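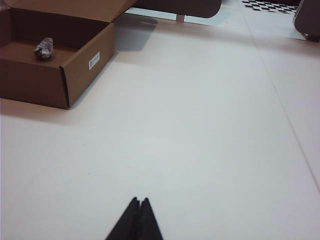

4. Mise en carton

4.1 Posez le carton brun sur une table claire et dégagez le rabat.
4.2 Mettez une seule pièce par carton, à plat sur le fond.
4.3 Vérifiez que l'étiquette blanche est collée bien droite sur le carton et notez la référence 3296 dans le cahier.

Attention : ne dépassez pas 11 kg par carton Vakent.

4.4 Fermez les rabats et gardez l'étiquette visible.

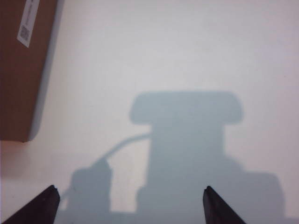

Ilze Bite demande si on peut réutiliser un carton. Oui, 2 fois au maximum, mais il faut avant enlever l'ancienne étiquette.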